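Grarkitz Play Vegetables, Boxed Set of 20

I put off writing this review until we'd had the set for a good long while, because play food always looks lovely on the first afternoon and you only find out later what you've bought. Ours arrived in May, from the Gough store, and it has been in and out of the toy kitchen nearly every day since then.

There are 20 vegetables in the box, and they're bigger than I expected – close enough to the real thing that my mother reached for one while she was making soup. The colors are what won me over. So much play food comes in that flat, crayon-box green and orange, and these have some depth to them, with a shine you'd happily leave out on a shelf. My favorite by a mile is the long purple one, a dark maroon that goes nearly black on one side and reddish purple where the light hits it. I've had it out on the gridded beige surface, and it looks lovely and glossy there.

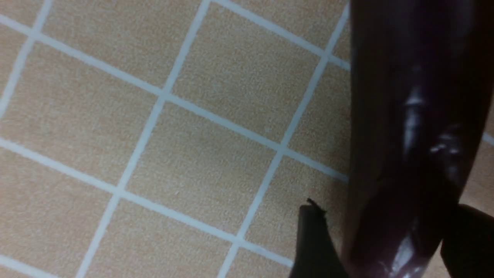 How they've held up

Very well, I'm happy to say! The finish does show fingerprints, and with jam-handed children that means a wipe with a damp cloth most evenings. The smooth ones are also a bit slippery for small hands, and my youngest drops the long ones all the time (no cracks so far). The one letdown is the storage box, which split at a corner within 9 days. We keep everything in an old mixing bowl now.

Compared with the Atwood set

My sister has the Atwood vegetables, and they're cheaper and lighter, good for a travel bag. The shapes are vaguer, though, and her kids argue over which one is the zucchini. For a play kitchen at home I'd spend the extra on Grarkitz, and I'm already eyeing the fruit.

Posted 2 Dec 2024

233 readers found this review helpful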